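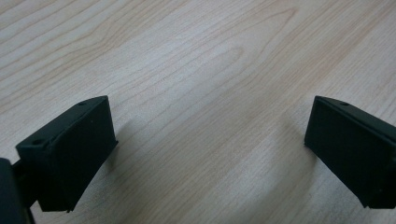 Tabletop, light wood.

Wood Table FAQ
Answers by Heather Guthrie

Do I need a special wood cleaner?
I doubt it. Florent and Joly both sell one, and I have yet to see either beat a damp cloth and a drop of dish soap. Wipe along the grain, then dry it.

Is a pale top harder to keep nice?
So people say. Crumbs show less than on my old dark one. Coffee is another matter.
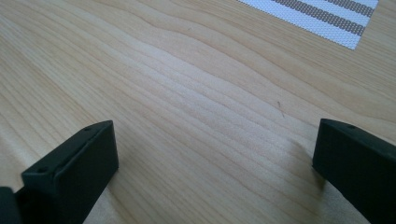
Will oil bring out the grain?
A bit, and it will also turn blond wood yellower. Try it on the underside first. If your table is lacquered, oil just sits there and gets sticky.

What about sanding out a ring?
Tetteh Opoku swears by 600 grit. I'd wait a week, as plenty of white rings fade without help. And 3000 grit for a kitchen table? Save your money.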